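Fitting the Finger Pads

Members building the hand-held gripper at the Stetberg workshop should complete this step before joining the linkages to the handle.

Cut 2 strips of hook-and-loop fabric and press one on to the inner face of each pad. Leave them under a weight for 4 hours.

Finger pads must meet evenly before the gripper is signed out. Close them on a flat, thin object held upright, as with the pale green one between the black pads, and check that each face is pressed. Record the result in Trello.

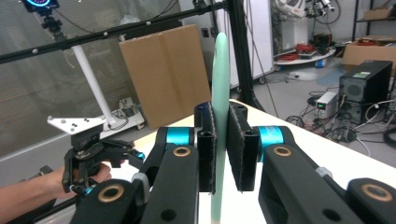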